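Care of Wooden Surfaces, Handout 4
February 2, 2019
By Naledi Mokgethi

In the last session we spoke about how wood takes in water from the air and gives it back. Today we look at the finish, that is, the layer between the wood and everything we put on it. Please read these notes before you come to the workshop in May.

There are two large families of finish. An oil goes into the wood and hardens inside the fibers. A varnish stays on top and makes a film. Many students ask me which one is better, and I cannot answer without knowing how the table is used. Oil is easy to repair in one small place, but it must be renewed often. Varnish protects longer, but when the film breaks you usually have to sand a much larger area.

Color is a separate question. A reddish-brown surface can come from the wood itself, from a stain, or from old varnish that became darker with the years. Do not decide from color alone. Look at the underside of the top, where light and cleaning products did not reach - the difference can be surprising.

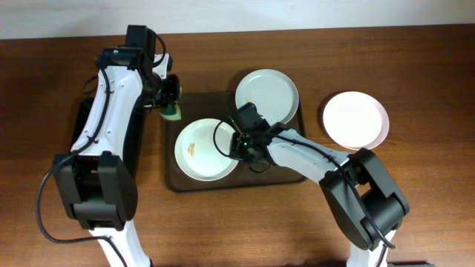

Dumisani Steyn wrote to me after the last handout that I was too strict about water. In his experience a damp cloth does no harm to an oiled top if you wipe along the grain and dry it at once. I accept this for a surface in good condition. For an old top with open joints I still prefer a dry cloth first, and the damp one only where it is needed.

For sanding between coats, use the fine paper and press lightly. If the dust makes small balls on the paper, the coat is still soft and you must wait. Always go with the grain. Scratches across the grain are hard to see while the surface is dull, and they become very clear under the next coat.

Rags with oil can heat up by themselves and start a fire. Spread them flat outside to dry, or keep them under water in a closed metal can. Never leave them in a pile.

For next time: choose one table at home and write half a page about its finish, with the reasons for your opinion.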